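Chapter 7
What Does "Fresh" Mean?

Few words in the food business work as hard as "fresh," and few are pinned down so loosely. It appears on cartons, on awnings, on the sides of trucks. Ask a grocer, a grower, and a shopper to define it and you will probably get answers that cannot all be true of the same tomato. This chapter asks what the word is worth, who gains from keeping it vague, and whether any of the usual tests for it can be trusted.

Consider the case of Fostero, a chain of neighborhood markets that opened its first store in Dilley. Its early signs promised produce "fresh from the field." Omolara Nnaji, then a buyer for the chain, later wrote that she was never told what the phrase committed her to. Some of the lettuce came from a farm an hour away. The apples had spent up to 7 months in cold storage. Both sat under the same sign, and customers who were asked about it rated them equally fresh.

It is tempting to call this dishonest and move on. The trouble is that the apples were good. Cold storage slows ripening, and a well-kept apple in spring may be firmer than one left in a warm kitchen for two weeks in the fall. If "fresh" means recently picked, the sign was false. If it means in good condition, the sign was fair. Fostero never said which, and sales did not suffer for it.

Sweet corn makes the problem harder to dodge. Once an ear is picked, its sugars begin turning to starch, and warmth speeds the change. Older varieties lose their sweetness quickly, which is where the advice to boil the water before going out to the garden comes from. Newer varieties were bred to start sweeter and hold it longer. A shopper who learned to judge corn decades ago may be using rules that no longer fit what is in the bin.

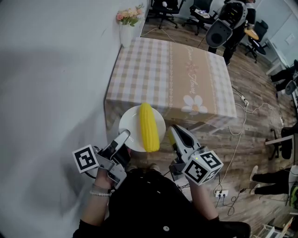 Ifeanyi Mohammed, who grew corn outside Skurlow, put the point bluntly in a letter to his customers one July: "You are not tasting the hour I picked it. You are tasting the seed I bought." He had a stake in saying so, of course, and we should be as careful with his claim as with the sign in Dilley. Seed matters, but so does a truck that sits in the sun all afternoon. His letter does not mention the truck.

Surveys are not much help either. When the Fashola markets asked 2,000 shoppers whether they could tell fresh produce from stored produce, most said yes. The survey never gave them any to taste. What it measured was confidence, and the company's advertising treated the two as the same thing.

Before reading on, write down your own definition of "fresh" in one sentence and keep it where you can find it. Section 7.1 begins with the cold chain, and with the question of when the clock on a vegetable should start.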